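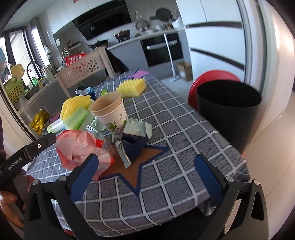
4. Recording your first table-clearing task

Teaching by hand is the most fun part of owning a Jurneo kit, and it's where your own habits start turning into something a robot can learn from. You hold the gripper, you do the chore, and the recorder saves how the tool moved and what its camera saw. A messy table is a great first job! Crumpled plastic bags, paper cups and a bottle lying on its side all call for a different approach, and a bin standing beside the table gives every item a clear place to go. Patterned tablecloths are welcome too – keep the one you normally use.

Before you start

Finish the pairing and jaw calibration in section 3. Charge the recorder to at least 50 percent. Wipe the camera window with a dry cloth.

Steps

1. Set out the items you want to clear. Leave some space between them for the first few recordings, then let them touch and overlap as you get more comfortable.

2. Put the bin within easy reach of your working hand. You should be able to swing the gripper over it without leaning.

3. Wrap your fingers around the handle and open the jaws all the way. Hold still until the recorder beeps twice.

4. Start the recording from the Jurneo app. Wait 2 seconds before your first move.

5. Bring the gripper down toward one item with the jaws open. Come in at an angle that keeps the item between the fingertip pads.

6. Close the jaws smoothly. For a soft item such as a crumpled bag, aim for the thickest part of the heap. For a paper cup, stop squeezing as soon as it lifts.

7. Move over the bin, lower the item slightly past the rim, and open the jaws wide. Pause for a moment before you go back for the next one.

8. When you've put away everything you planned to, return to your starting position and stop the recording.

Note: If you drop something, keep going. Pick it up again at the same calm pace and carry on. Recoveries like this are wonderful training material, and Heikki Partanen on our Trekcombe test bench records a few on purpose in every set.

Note: Keep your free hand out of the camera's view. A hand that steadies a cup or holds a bag open teaches the robot to expect help it won't have.

CAUTION: Keep fingers clear of the jaws when they are closing. Do not practice with glass, knives or anything hot.

CAUTION: Do not hold the gripper under a running faucet. The pads can be wiped with a damp cloth; the body cannot get wet.

How many recordings do I need?

Plan on 14 good recordings before your first training run. Rearrange the table between them. Eero Mäkelä, who wrote the training software, got his first dependable bag pickup after 23, so a few extra are well worth the time. A full recording takes roughly a minute once you find your rhythm.

If the app reports "Tracking lost", slow down and try again with more light in the room. Fast wrist turns are the usual cause. For sending finished recordings to the Nendale arm, go to section 5.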